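The Drawer Comes Out First: A Morning With a Home Organizer

She answers the door with a dish towel over one shoulder and is talking before I have my coat off. There is coffee, there is half a loaf of something with walnuts in it, and there is a bathroom drawer sitting upside down on the hall rug. "I started without you," she says. "I couldn't help it!"

For the last 20 years she has gone into other people's houses in and near Gornuda and helped them find their scissors. That's her own summary of the job. She doesn't have a logo or a method with a name. She has a tote bag from the Flernard hardware store, a roll of masking tape and a marker, and a calendar on the fridge so full in December that she writes up the side of it.

I wanted to talk to her about small things. Most of the tidying advice I come across is about closets and garages, the big before-and-after jobs, and I have a feeling the real misery lives in smaller places: the dish by the phone charger, the corner of the counter where the batteries go. She nearly jumped out of her chair when I said this.

"Yes! The counter corner! I could talk about the counter corner all day," she says. "People call me for the garage. I go to use the bathroom to wash my hands and I see the sink, and I think, that's where you're losing ten minutes every morning. The garage you visit twice a month. You're at that sink before you're even awake."

So we skip the garage. She pours the coffee and starts on trays.

She loves trays. She loves them the way some people love shoes. Over the years she has bought, by her own tally, 124 of them, nearly all for clients, and she remembers an alarming number individually. There was a long bamboo one that was wrong for everything until it went under a row of spice jars. There was a metal one from Thongdee that she still talks about with real sorrow, because they stopped making it and she'd only bought two.

"A tray gives a thing an address," she says. "If the tweezers live in the skinny slot, then a seven-year-old can put the tweezers away. You don't have to teach anybody anything. They look at the slot and they look at the tweezers."

I ask whether dividers matter that much, or whether a nice bowl would do.

"A bowl is a pile with a wall around it," she says, and laughs, and then feels bad for the bowl. "No, bowls are great for keys. Keys and lemons. But a bowl for makeup? You'll be digging for the brown pencil until you retire."
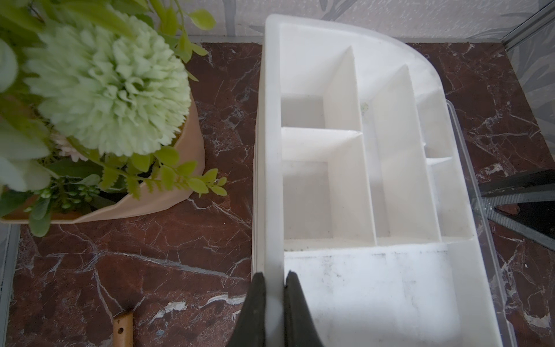

Corner trays are her current favorite, and she gets up to fetch the bread knife while she explains, waving it a little. A countertop corner is where a square box always looks like it's waiting to be moved, she says, and a tray with two straight sides and one rounded one slides right in against the walls with its curve toward you. She likes the white plastic kind with a thick rim and a mix of spaces inside: a long narrow one down the middle for brushes and combs, small boxes at the side, and a wide open section across the front where you can drop a watch without aiming. "The front one fills up first, every time, so that's the one that gets dirty first," she says. Dark specks on the floor of it, gray streaks up the back wall, little spots of grime down where the dividers meet the bottom. White shows everything, and she counts that in its favor. "I want to see it! A black tray is just as dusty and it's lying to you."

Her cleaning routine for these is short. Everything comes out onto a towel. The tray goes upside down over the trash and gets a few good smacks on the bottom. Then warm water, a drop of dish soap, and an old toothbrush for the corners, brushing toward you along the base of each divider. For makeup streaks she puts a little soap on the brush dry, works it in, and waits while she wipes down the counter. Rinse, shake, stand it on its edge to dry. She won't put anything back in until the inside is completely dry, and she is strict about this. Cotton swabs in a damp slot are one of the few subjects on which she gets stern.

"People buy a new tray when the old one looks tired," she says. "Give it a toothbrush first. It takes less time than driving to the store, and you already know it fits."

We move on to what goes around a tray, a question I hadn't thought to ask. She is in favor of something pretty next to it. Flowers, a candle, a small plant if there's a window. Fake flowers are fine by her, and she gets a bit heated on the point. "I have clients who whisper it, like, oh, those are fake. So what? They're cheerful and they don't drop petals in your earrings! Blow on them now and then and they'll be happy for years." Her one rule is that the pretty thing stays out of the tray. Once a vase moves into a compartment, she says, the compartment is gone for good.

And marble counters? She has plenty of clients with marble, the dark kind especially, and she adores a pale tray on dark stone. She does lift the tray when she wipes, though. Water creeps under the edge and sits there. She sticks four felt dots on the bottom of anything that lives on stone, from a pack by Susotard that she buys in bulk, and changes them when they start to go flat.

The masking tape finally comes out when we get back to the drawer on the hall rug. She tapes off the inside into sections before she buys anything, and lives with the tape for a week or two. If the section for hair ties keeps overflowing, it gets bigger. Only then does she measure for trays. It's the part clients want to skip and the part she enjoys most, kneeling there with the marker in her teeth, muttering about nail clippers.

I ask what she does with the odds and ends that don't belong anywhere, the single earring, the button, the tiny key.

"One small box," she says. "The smallest box in the tray. When it's full you sit down with a cup of coffee and you go through it, and I promise you'll find something you've been missing. I found my own library card in mine on Sunday."

She cuts me another slice of the walnut bread to take home and wraps it in foil. Then she asks, very casually, what's on my bathroom counter.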